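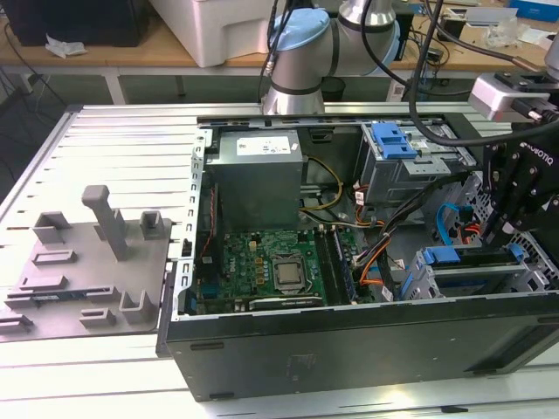

Force limits in automated disassembly are usually set from the part that must not be broken. I think this is a mistake, and the fault we had in the Platari cell in March is a fair case for saying so. The job is drive removal from old desktop towers. The tower lies on its side with the panel off, the drive bay has a blue plastic handle across it, and a blue SATA cable curls close by. The limit was derived from the drive. The latch, the weakest part in the load path, had no figure at all.

On run 325 the latch did not release fully. The controller read the resistance as ordinary friction and kept pulling, well under its limit, for 23 seconds. The caddy twisted, the latch sheared, and the drive came free with its cable still attached. No alarm was raised. By the rules it had been given, the cell had worked correctly.
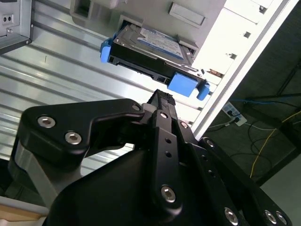
Rokau, March

Inger Bundgaard argued in her review for a better camera at the wrist. I disagree. A sharper view of a latch gives its position, and position was already known to within 2 mm. What was missing was a stop condition: if the caddy has not moved after a set time under load, let go and call a person. Kowalchuk's controller supports this and has done for years. Priraveo left it disabled to protect cycle time.

Stops will rise, by up to 23 per cent on our log. I would accept that figure.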